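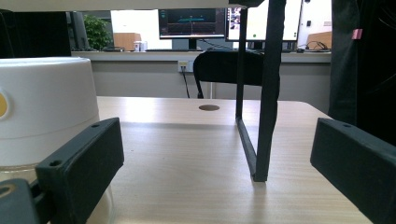 Figure 1. White cylindrical container and table.

Moisture Loss in Stored Rice Flour Under Three Types of Closure

Khoa Hầu, Quyên Lý, Phong Phùng
Supervisor: Kiều Đỗ

1. Background

Rice flour takes up or gives off water until it is in balance with the air around it. In a dry room it loses weight, and a recipe measured by weight then receives more starch and less water than the cook intended. In a damp room the opposite happens, and above a certain moisture content the flour clumps and mold can grow.

The question for this project came from a small noodle kitchen in Pedberg run by Đức Giáp. The kitchen buys flour in sacks and moves it to smaller containers for daily use. Batches made late in the life of a sack needed extra water, and the amount was set by feel. We wanted to know how much of this could be put down to the way the flour was closed up between uses.

2. Method

All flour came from one sack, mixed by hand before sampling. Each test portion weighed 2000 g and was placed in a rigid container of the same make. Three closures were compared: a screw lid with a rubber seal, a press-on lid with no seal, and a cotton cloth held with a band. Each closure was tested in triplicate.

The containers stood on a shelf in the Flallport teaching building, away from the window and the radiator. They were weighed each morning at 9:00 on a bench scale that reads to 1 g. Empty weights were taken before filling and again after the test. The trial ran for 43 days, beginning in September.

On every weighing day the lid or cloth was taken off for one minute to imitate normal use. A 50 g portion was set aside from the mixed flour at the start and dried in an oven at 130 °C to find the starting moisture content. A second portion was taken from each container at the end and treated the same way.

Room humidity was logged by hand at the time of weighing. We did not log it overnight, and the heating in the building switches off in the evening, so the true daily range is not known.

3. Results

The sealed containers changed very little. Differences from one morning to the next were within the reading step of the scale, and no trend could be drawn through them.

The press-on lids lost weight slowly and steadily. One of the three lost more than the other two – its lid was found to be slightly warped when laid on a flat surface. We kept it in the data set, as warped lids are common in kitchens, but it widens the spread for that group.

The cloth-covered containers lost weight fastest in the first week and then followed the room. On damp mornings several of them gained weight. By the end of the trial their weights were still moving up and down with the humidity log, with a lag that we could not measure from one reading per day.

The oven results agreed with the weighings in direction for all three groups. For the press-on group the oven gave a larger loss than the scale did. We suspect uneven drying inside the container, with the final portion taken too near the surface.

4. Discussion

Closure had a clear effect, but the cloth results show that a single correction for old flour would not work. The water to be added depends on recent room conditions as well as on storage time. A kitchen using cloth or loose lids would need to check moisture before each batch, or change to sealed lids and keep the recipe fixed.

The test has several limits. Only one flour was used. The containers were kept full, whereas a kitchen container empties over days and holds more air each time it is opened. One minute of opening is also a guess based on a short visit to Pedberg.

5. Further work

A repeat with half-full containers is planned by Quyên Lý. Final samples should be drawn from the top, middle and bottom separately. A logging humidity sensor would remove the gap in the overnight record – the department has one on loan to another group until the end of term.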